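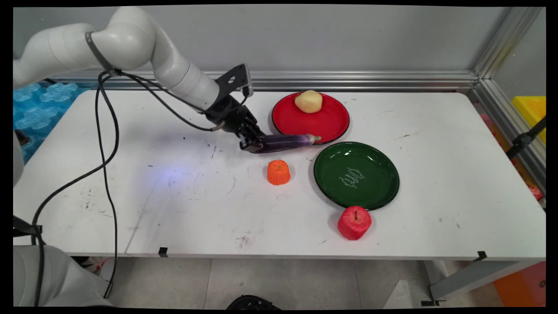 Vol. 2, p. 192

Gripper trial (also bench trial, or in Risley usage "the greengrocery") is the practice of judging a robot's gripper by giving it a set of ordinary objects to pick up and put down. Makers' figures for force and stroke are usually supplied beforehand, and are usually consulted afterwards, when something has been dropped.

The Mananholm method, drawn up by Wouter Verbruggen and Denise Rowbotham, uses a white table, one arm, coloured plates and a selection of fruit and vegetables. Each gripper makes 64 attempts with the same arm and the same controller settings. A pick counts only if the object is lifted clear and comes to rest on the plate named. Leaning against the plate earns nothing, a ruling that Barry Oakley disputed for most of one January.

The aubergine is regarded as the awkward customer. It is long, smooth and heavier at one end, so a gripper that takes hold too near either end may find the rest of it swinging. Grippers with several fingers on each side tend to cope better than flat jaws - though they are slower to let go, and have more parts to come loose. The potato is easy. The apple is easy until it rolls.

Scores are given out of 70, six points being set aside for setting down gently. Yurii Yurchenko's comparison at Bodbridge passed any gripper that reached 40, which critics thought generous and the makers thought harsh. Sipho Nkuna later proposed a separate mark for cable routing. It was adopted at Nuttall and ignored elsewhere.

See also: Camera placement; Suction cups; Wrist brackets.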